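# About Traltatow

Traltatow is a community events club based in Nyberg. We put on suppers, a summer fair, a plant sale and a winter coat drive, and we lend tables, chairs and serving equipment to other groups in town. The money we raise goes to local causes, mostly the food pantry and the after-school program at Kulletgate Hall.

## How we got started

The club grew out of a single pancake breakfast. Ragnvald Engebretsen wanted to raise money for a new roof on the Kulletgate picnic shelter and asked his neighbors to help cook. They served 300 plates before the batter ran out. The roof was paid for the next spring, and the people who had worked the breakfast kept meeting.

For the first few years we met in Ragnvald's garage. We now rent two rooms on the ground floor of Kulletgate Hall, one for meetings and one for storage. The storage room holds 50 folding tables, the coffee urns, the canopies and the big grill. Ragnvald still runs the grill.

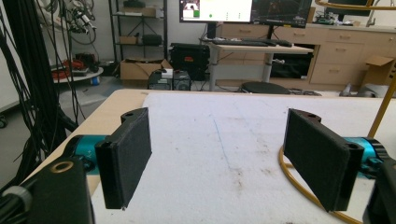 Membership stands at 368. Most members work one or two events a year and that is fine with us. A smaller group of 19 does the planning and meets on the first of the month at 7 p.m., except in July, when everyone is at the fair.

## What we do

**Summer fair.** Our largest event, held in July on the field behind the hall. It has food stands, a used book tent, a dunk tank and live music until dark. Booth space is free for school groups and charges a small fee for everyone else.

**Clullero Supper.** A sit-down dinner in the fall, named after the street where the first one was held. Tickets are sold at the door and by mail. There is a vegetarian plate. Takeout boxes are available after 6:30 p.m.

**Plant sale.** Members bring divided perennials and vegetable starts. Please label your pots before drop-off.

**Coat drive.** We collect clean winter coats in all sizes at the hall entrance. Children's sizes go fastest.

## Borrowing equipment

Nonprofits and neighborhood groups in Nyberg can borrow tables and chairs at no cost. Pickup and return are at the side door of the hall. We ask for two weeks' notice, and longer for anything in early summer. The canopies need at least four people to put up, and the grill does not leave the hall without one of our members.

## Joining

Dues are paid once a year, and one payment covers a household. Forms are in the rack inside the front door of Kulletgate Hall, or you can pick one up at any event. New members are welcome to sit in on a planning meeting before signing up. Coffee is on from 6:45.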